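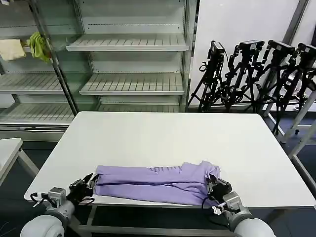

Figure 4. Garment on the work table, right gripper closed on one end, left gripper open.

4.2 Folding a garment: set-up and limits

Read this section before running the folding task on the Jurnau two-arm unit. Folding is supported as a trial task only. The unit can fold a single garment laid on the table. It can't yet be relied on to sort a mixed pile, turn sleeves the right way out or do up buttons.

1. Clear the table top of everything except the garment.

2. Lay the garment flat, with its long side parallel to the front edge of the table. Smooth out large creases by hand.

3. Select FOLD on the Irnano panel and choose the garment size. If in doubt, choose the larger size.

4. Stand clear of both arms and press START. The arms move to the near edge of the cloth and each gripper takes one end.

5. Wait for the HOLD prompt. Check that each gripper has hold of cloth, then press CONTINUE.

6. When the arms have returned to rest, remove the garment and check the fold by eye.

Note: A gripper may close on one layer only. The panel doesn't detect this. Press BACK, lay the garment out again and repeat from step 3.

Note: In acceptance trials at the Trisirby workshop, 571 folds were attempted and 44 had to be finished by hand. Thin, slippery cloth gave the worst results. A practised person is still faster at this job.

Caution: Don't straighten the cloth while the arms are powered. Press STOP first.

Caution: Keep cords, drawstrings and loose straps out of reach of the grippers.

If step 5 fails two times in a row with the same garment, fold it by hand and enter code 2 in the fault log. Send logs to Rania Chamoun at Awwad, quoting the unit's serial number.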